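4.2 Release strategy and the role of the lead single

Earlier work on popular music release schedules has tended to treat the album as the main unit and the single as advance notice of it. The material gathered for this study suggests that smaller labels have moved some way from that order. At Flanerow, the label considered in this section, singles were planned first and the decision to issue an album was put off until listener response to them could be judged. The section draws on planning papers made available by the label and on interviews with its release staff and with two of its recording artists.

The singer Wakier signed to Flanerow after two guest appearances on other artists' records. Both had been issued under the other performer's name, and the planning papers refer to them as "borrowed" releases. Staff held that a guest verse brought new listeners to a singer's page but that few of them stayed unless a song under the singer's own name followed soon afterwards. The first single with Wakier as lead artist, "Prestcombe", was accordingly moved forward in the schedule and issued on June 17, 2018. It was a duet with Fikre, whose own following was older and bought more concert tickets.

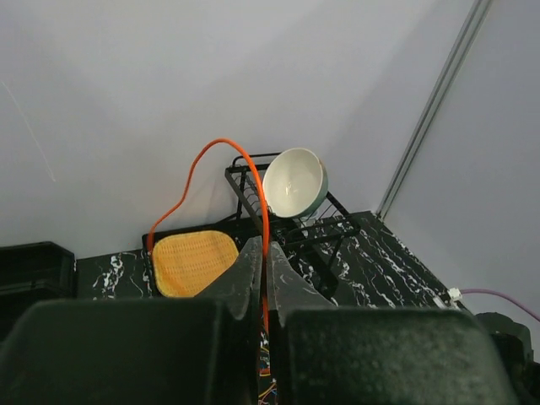
Reading time for this section: 14 minutes

The choice of a duet was disputed within the label. Those in favour argued that a shared song would be placed on the playlists of both singers. Those against it feared that a debut as lead artist would be heard as a third guest appearance. The matter was settled by the order of the names on the sleeve and by giving Wakier the first verse and the final chorus. Fikre's part was limited to the second verse and a short bridge. Similar arrangements appear in several of the contracts examined, and the length of the guest's part seems to have been a matter of regular bargaining.

Figure 2.

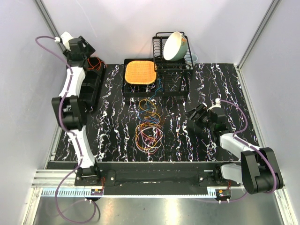 Natnael Teshome took a different view of the duet, and remarked in interview that the order of names meant little to listeners, who would call the song by whichever voice they had heard first on the radio. He added that the label ought to have waited until July, when Fikre was due to tour and could have sung it on stage every night. Staff accepted the point about the tour but noted that the studio version would by then have been competing with summer releases from much larger companies.

The argument over timing deserves attention as it shows how little firm evidence was available to either side. Flanerow received daily play counts from the streaming services, but these did not separate people who had chosen the song from those to whom it had been offered by a playlist. Etenesh Yilma describes the figures in her notes as "a crowd seen from behind". The label therefore gave more weight to a smaller measure, the mailing list, and set a target of 400 new names before work on an album would be approved. A further condition was that at least 50 of these should come from outside the city in which the label was based.

Neither condition appears in the artist's contract. Wakier was told of the mailing list target only after the single had been issued, and said in interview that earlier notice would have changed how the song was promoted. The question of what artists are told about such internal tests, and when, is taken up again in the discussion of contract terms in the next section.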